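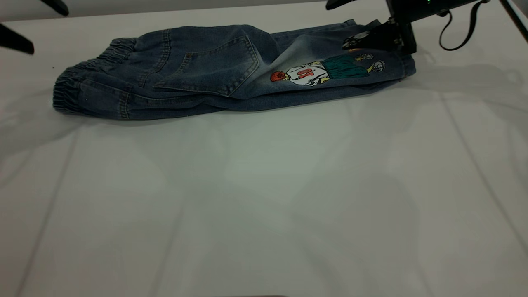 **Kocsis, Press Officer, Ondside**

December 2023

**Ondside asks the nation to fold its jeans**

Ondside, the clothes-swap shop on Gralari Street, has extended its Rinatero folding mornings until March. The shop took in 1,011 pairs of jeans this year, and 53 of them arrived folded. The rest came as they came.

Visitors will learn the house method: one leg on top of the other, pocket outwards, then smooth from the waist down. Cuffed joggers in denim are welcome, although elastic ankles have views of their own about lying flat. So does embroidery — a cartoon figure with orange-red hair and "01" on its shirt will spend most of its shelf life sideways, and we ask customers to tilt their heads.

Each session lasts 4 hours, tea included. There are 200 places, free to anyone bringing a pair to swap. Ironing is not covered.

Bookings and press enquiries: at the shop counter.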